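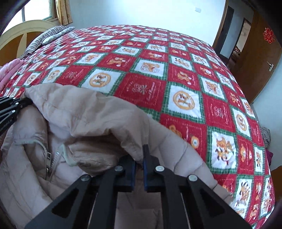
3.2 팬들은 왜 남의 아침 일과를 따라 하는가

솔직히 저는 이 절을 쓰기 전까지 연예인 일과표 따라 하기가 그냥 장난인 줄 알았어요. 그런데 팬 게시판 Milumard에서 11월 한 달치 글을 모아 읽다 보니 생각이 좀 바뀌더라고요(밤새 읽었습니다, 재밌어서!). 수집한 글은 500건이고, 그중 실제로 따라 해 봤다는 후기가 109건이었습니다. 나머지는 대부분 구경꾼의 댓글이거나 놀리는 글이었고요.

후기를 쓴 사람 가운데 16명과는 따로 채팅 면담을 했는데, 사흘 넘게 버틴 사람은 3명뿐이었어요. 그런데도 다들 어찌나 신나게 이야기하던지! 그림 1에는 침대 위에 구겨진 패딩 재킷이 보이고, 면담에서도 아침 기상 다음으로 방 정리 얘기가 많이 나왔습니다. 배우가 새벽에 옷장을 정리한다는 인터뷰를 보고 자기도 해 봤다는 식이죠.

그림 1. 침대 위의 밝은 베이지색 패딩 재킷.

Jitpraphai와 저는 처음에 이걸 '동경'으로 코딩했다가 한참 다퉜습니다. 제 눈에는 동경보다 놀이에 훨씬 가까워 보였거든요. 실패담에 댓글이 더 많이 달리고, 글쓴이도 그걸 알고 쓰는 것 같았어요. 결국 두 코드를 다 살려 두고 겹치는 글은 중복으로 표시했습니다. 중복 처리 기준은 부록에 적어 두었고, 다음 절에서는 댓글 쪽을 보겠습니다.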